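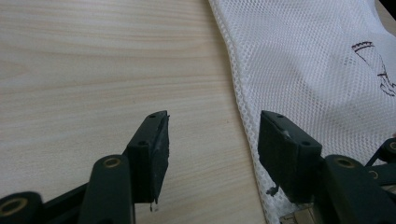 Desmet asked, in reply to our spring report, whether a laundry bag was really a big enough problem for a grant of £3000, and whether we might not have picked something with a bit more dignity. We discussed this at the next club session. The feeling was that anyone who doubts the size of the problem should try writing down how they pick one up, in steps, without using the word "just". Four of our members had a go. The shortest version ran to a page and a half and still dropped the bag.

So the answer to the question is yes, and the bag stays. What follows is the second progress report of the Hitik student robotics club, covering the period up to the end of June, laid out under the headings we were sent.

What we said we would do

Our plan was to collect 500 short demonstrations of people handling soft household things with a hand-held gripper, train a small model on them at school, and have the club's arm do at least one of the tasks in front of an audience at the Rurkoveck open day. We also said we would keep a tidy logbook. Three of these four things are going reasonably well.

Where we are

We have 300 usable demonstrations. We have a good many more that are not usable, and the members would like it known that these took just as long. The commonest fault is a thumb wandering in front of the camera. The next commonest is somebody giving up halfway and straightening the bag by hand, which the model would learn from if we let it, and we would then have a robot that waits for a sixth-former to come and help.

The tasks have been cut from eight to five. We now have: take hold of the bag by its edge, flatten it, fold it in half, find the zip, and open the zip. The tasks we dropped all involved socks. Socks seemed a natural choice when we wrote the application and turned into an argument about pairing that we had no time for.

Mesh is harder than the plain cotton we practised on in the autumn. It is thin, it slides, and the camera can see the table through it, so the first version of our model was fairly sure there was no bag there at all. It would close neatly on nothing and move off looking pleased. Adding more demonstrations in which the edge of the bag runs between the fingers has helped, and so has asking the members to start from a different angle each time. Left to themselves they all begin from the same side. 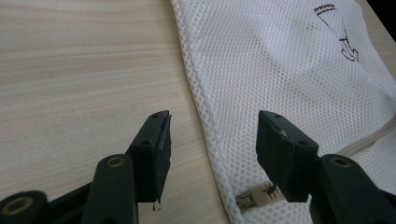

Mesh bag on the wooden table, gripper open, zip running across the lower right.

The zip tasks are behind the rest. The pull tab is small and our finger pads are broad, and for a person holding the gripper it is a bit like doing up a coat in oven gloves. We have asked members to record the attempts that fail as well, in a separate folder, because the younger group wants to compare the two sets and it gives them something to do that doesn't need the arm.

Equipment

The grippers are holding up. The pads are scuffed, and one has a pale chip near the top which we keep an eye on. We decided against changing pads in the middle of a task, as the new ones grip differently and we would be comparing two things at once. They will be swapped over the summer. A spare set is in the cupboard, labelled, in the box that says "not spares".

The arm itself comes from Hokari and was second-hand when we got it. The shoulder joint makes a noise when warm. We have described the noise to Hokari by email, twice, and have been asked both times for a description of the noise. If it lasts until the open day we shall all be content.

One laptop was out of action for a fortnight after an update. No recordings were lost, though the logbook for that period is on the back of a seating plan.

The students

Attendance was good until exams and thin after that, as we warned it would be. The Year 12 group has taken over checking recordings and is a great deal stricter than the staff were. They reject anything with a jerk in it. A short guide they wrote for new members has the heading "Slower than that" and needed very little editing.

The first time the arm flattened the bag without stopping there was cheering, and then a long silence while everyone worked out that nobody had pressed record. It has done it again since. On a good afternoon it manages the flattening more often than it misses. Folding works if the bag starts out fairly square to the table, and we would describe opening the zip as an ambition.

Money

The grant of £3000 has gone mostly where we said it would: grippers, storage, and the work on the arm. The line for "test fabrics" is underspent, laundry bags being cheap. We would like permission to move what is left in it to the transport line, as the arm has to get to Rurkoveck somehow and the minibus seat we had in mind for it was refused. A revised budget sheet is attached.

Problems we expect

The hall at Rurkoveck has tall windows and a shiny floor, and everything so far has been recorded in soft, even light. We plan to take a gripper over in September and record some demonstrations there on whatever table they can lend us. If the table is white, a white mesh bag on it will be a difficult afternoon for all concerned.

Before the next report

Finish the remaining recordings for the zip tasks. Change the pads and run the flattening task again to see what difference it makes. Retrain once the Rurkoveck recordings are in. Copy the seating plan into the logbook.

We would also be glad to hear by July about the transport line, so that we can book the van.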